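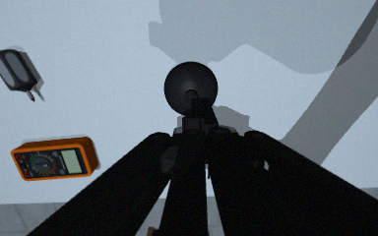 Is the new puzzle feeder keeping the otters busy for longer than the old scatter feed?
For the first few sessions, a bit. After that they go back to the gate and wait for the keeper.

19 April 2024, Kaltside otter block

Rafia ran the morning session, I did the afternoon. Feeder loaded with 200 g of chopped fish both times. The supplier's sheet for the Ultasix claims "sustained foraging" and gives no definition of sustained. I'd like one before we order any more of them.

Female had the lid open before I'd finished writing the start time. Male didn't go near it until she left, then licked the tray and went off to the holt. Gate pacing started again well before the session ended. If I only scored contact with the feeder I'd have a nice result, and I suspect that's how the sheet was written.

Went back through the December sheets from Trumham. Total foraging there was 591 minutes with feeders in and they call it a success. But they moved the animals to the bigger pool the same week, so who knows what did it. Dinesh says the pool can't matter that much. I don't see how he knows. No baseline for the new pool in the folder. Asked Bezawit whether one was ever taken, no reply yet.

Scoring problem: Minttu counts sniffing as foraging, I don't. We scored the same tape and she got 105 intervals, I got far fewer. Until we settle this, don't pool our sheets. My vote is a separate column for sniffing.

Hinge on feeder 2 is stiff and there's fish scale packed under the pin. Scrubbed it, still stiff. Left it on the bench with a tag. Please don't put it back in until it opens with one finger.

Next: three sessions with the feeder in but empty, same times of day. Sumaiya thinks they'll ignore it. I think they'll work at it just as long, and then we'll have to talk about what we've been measuring.

Need more score sheets, the old version with the wide margin.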